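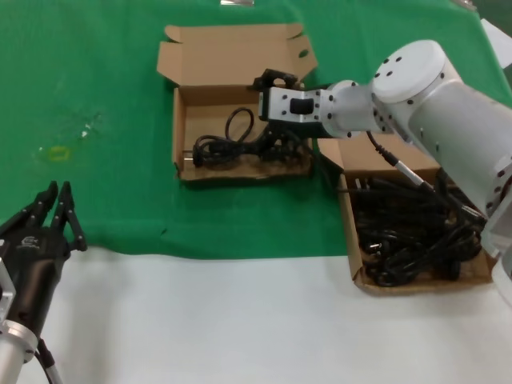
Power cords and boxes on the sorting table.

In September our group from the Sarkville depot went to visit Addo, in the Pillham business park. We repair and send back small appliances, and a big part of our day is cords. A cord must be matched, coiled and put in the carton, 200 in one shift when it is busy, and by the end the wrists are sore. So we wanted to see how arms do this work and what is left for the people.

The tour took 2 hours. First we had coffee, then a talk on Flerno, their program for bringing arms into packing rooms. The speaker told us that a cord is harder than a box, as it never lies the same way two times. Of the 40 people in their packing room, 3 have moved to watching the arms and fixing mistakes. They got a small raise and a new shift, which starts at six in the morning. I would not be happy with this shift, but they seemed to accept it.
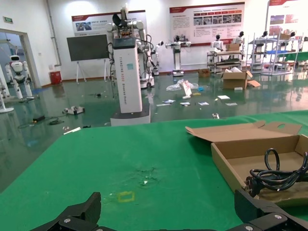
One of the packers told us over lunch that her hands hurt less now, but she misses the talking at the bench, and she would like the training to be on paid time for everyone.

I wrote this down for our own manager. Parking is at the rear, and the bus stops at the corner.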